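Tundent Desk: a small set of hand-collected tabletop examples

README, third rewrite. The first two were mostly apologies to whoever had to load the files.

What you have downloaded

Tundent Desk is a set of 237 episodes of people doing small, dull things with hand-held grippers on furniture that was never meant for research. Cups get moved onto saucers. Saucers get moved out from under cups, with mixed results. Bottles are relocated by the width of a hand. If you came for backflips, the field has other offerings.

We put it together to train and test policies that learn from a person holding the tool directly, with no robot arm in the loop during collection. The idea is that a hand-held gripper goes wherever a person can go, which in our case meant Gestville, Humphreys, and the Skengate building before its heating was fixed. You will hear the radiators in the Skengate audio. We left the audio in until release 2 and then took it out, mainly on account of the singing.

Aino Sjöberg designed the collection protocol and did most of the recording. Prodromos Tzavaras wrote the conversion scripts and did all of the complaining in the commit log. Questions about tasks go to her and questions about broken files go to him. He would like it known that he prefers a log to a screenshot of a log.

Layout

The top folder has three subfolders, one per site: gestville, humphreys, skengate. Inside each there is one folder per episode. An episode folder holds a video file per gripper, a table of poses, a table of gripper openings, and a short text file called notes. The notes are whatever the operator typed right after the take. Some are useful. One says "ugh."

Poses are in meters, with rotations as quaternions, scalar last. We know you wanted scalar first. There is a flag in the loader.

Gripper opening is normalized so that zero is shut and one is as wide as the thing goes. On the Humphreys episodes from February the calibration drifted and you will see values a little above one. The gripper did not grow. Clip them.

How the examples were gathered

Each session starts with the calibration routine: both grippers held still, then opened and closed, then waved in a slow figure eight so that the tracking has something to chew on. Operators hate the figure eight. It is also the best predictor of whether the poses will be any good, so it stays.

After that the operator gets a task card with a single sentence on it, such as "put the cup on the other saucer." We kept the sentences short and a bit vague on purpose. Different people read them differently, and we wanted that spread in the data. What we got was a spread wider than planned, including one operator who treated every card as a request to tidy the whole desk. Those takes are tagged overachiever and are excluded from the default split.

We filmed in rooms with real furniture because our earlier lab set had one table, one background, and a model that fell apart the moment it met a second table. Shiny surfaces in particular gave us trouble. A policy that has only seen matte tops will happily reach for the reflection of a cup, and will look very sure of itself while doing so. 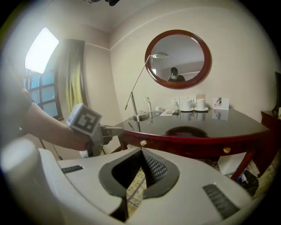 Lighting was the other long argument. Aino wanted rooms left as they were, and Prodromos wanted enough light for the markers to be found in more than every other frame. The compromise is recorded in the session table under the column extra_light, which is yes or no. A window counts as no, even when it is doing most of the work.

Operators were asked to keep a steady pace and to stop for a beat before each grasp. Within an hour everyone forgets the beat. We trimmed dead time at the start and end of each episode but did nothing to the middle, so if someone stood there thinking, you get to watch them think.

What we kept and what we threw out

An episode stays in if the object ended up where the card said, or if it clearly didn't and the operator marked it as a failure. Failures are worth having. They live in the same folders with success set to false, and we would ask you not to delete them before you have looked at a few.

We dropped takes where tracking was lost for more than 100 frames in a row, takes where a phone rang and the operator answered it, and one entire afternoon in which the left and right grippers had been swapped in the config. The afternoon was recoverable in theory. Prodromos spent an evening on the theory.

Splits

The default split holds out whole sites, so you train on two and test on the third. This gives three runs and three numbers, and the Skengate number will be the ugly one. Please report it anyway. A random split is also included because people kept asking. It gives much nicer results and tells you very little about a new room, so if you use it, say so in the paper, and somewhere other than the appendix.

Known problems

The wide lens bends everything near the rim. Desk edges curve, door frames lean in to listen. Intrinsics are supplied for every camera, and the loader can undistort for you, but you lose a good part of the view that way. Our own models train on the raw circle and don't seem to mind.

Mirrors and glossy tops are present and were not covered up. Marker detections from a reflection are filtered by a plausibility check on the pose. The check is good. It is not perfect, and if a gripper appears to spend four frames inside a wall, you have found one of the leftovers. Send us the episode name.

Timestamps between the two grippers can be off by one frame. We tried to fix this and made it two, so we put it back.

Task sentences contain typos. They are the typos the operators read from, so we kept them. "Move the cup to the let" was interpreted as left by everybody, which we found touching.

People in the recordings

Operators' hands and forearms are in most of the episodes, and now and then a person shows up in the background or in something reflective. Everyone recorded signed a consent form that covers release for research. Don't try to identify anyone, and don't use the set for anything to do with recognizing people. If someone asks to be removed, we remove the episodes and bump the version, so please cite the version you used and check the changelog before you swear your numbers used to be higher.

What it is fine for, and what it isn't

It works well for pretraining on short pick and place, for testing whether your method survives a change of room, and for finding out how your tracker feels about reflections. It is too small to train a general policy on its own. It has no liquids being poured, no cloth, and nothing heavier than a full bottle. Forces were not measured. If your method needs forces, you will be guessing, and so will it.

Changelog, the short one

Release 1: went out with the Gestville poses in centimeters. Sorry.
Release 2: meters everywhere. Audio removed. Added the success field.
Release 3: swapped afternoon dropped, overachiever tag added, loader no longer prints the full pose table every time you import it.

Reporting a bug

Include the episode name, the loader version, and what you expected to see. Aino answers in the mornings. Prodromos answers at 2 a.m. and should not be encouraged. Pull requests are welcome for the loader and for the notes index, which still sorts the episodes alphabetically, so that 10 comes before 2.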